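Tool library reopens for winter lending

The Skonbridge tool library is lending again after the December break. Pickup is by appointment for now, and the front counter stays closed. Members who had a reservation before the break do not need to make a new one. Your items have been moved to the first open week and you should have an email with the new time. If you did not get one, check the spam folder before you call.

The catalog now lists 418 items. Most of the additions came from a closed cabinet shop in Clendberg, which gave us its hand tools, clamps and a good deal of shelving. The clamps are the part members have been asking for. We now have 40 bar clamps in four lengths, and you can take up to eight at a time. The old limit of four made it hard to glue up anything larger than a cutting board.

A few rules have changed. Loans run for 11 days instead of seven, so that a weekend job can slip to the next weekend without a late fee. Late fees are still $2 a day per item, up to the price of the item. Corded and cordless saws must come back with the blade that went out with them. If a blade gets dull or chipped, leave it in place and write it on the tag. There is no charge for normal wear – we only need to know before the next person takes it home.

Batteries are now loaned in pairs with one charger. Please return all three pieces together. We lost track of several chargers last fall and had to pull two drills from the catalog until replacements came in.

Sanders go out without paper. You can buy single sheets and discs at pickup, or bring your own. The floor sander is booked through the end of February and has a waiting list, which is kept on the clipboard page of the catalog. The tile saw is back from repair and has a new water pump.

The Penrose Street drop box will take hand tools only. Anything with a motor has to be handed to a person at the side door, at the time you booked. The box is emptied each morning, and a tool left there after closing counts as returned the same day.

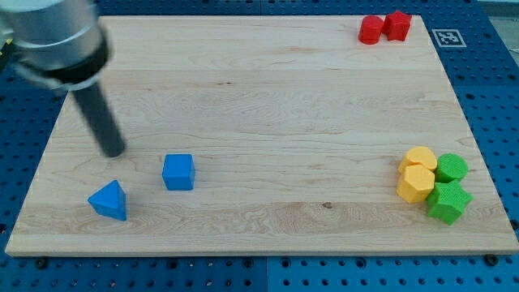
SKONBRIDGE, Sunday, January 31, 2021 – Members working with maple and other light hardwoods this winter should let boards sit indoors for a week or more before cutting. Heated rooms are dry at this time of year, and a board brought in from a cold garage can cup or twist once it is planed. Stack the boards flat with thin strips between them and keep them away from vents.

The library has two moisture meters to lend. They are small, they take a nine-volt battery, and they can be added to any reservation without using up one of your slots.

The sharpening day planned for the Turnance hall has been put off until spring. Chisels and plane irons can still be left with us in a labeled bag and will be ready at your next pickup. Kitchen knives will have to wait for the spring date.

To book a time, use the reservations page or leave a message on the library line. Membership renewals can be paid at pickup by check or card.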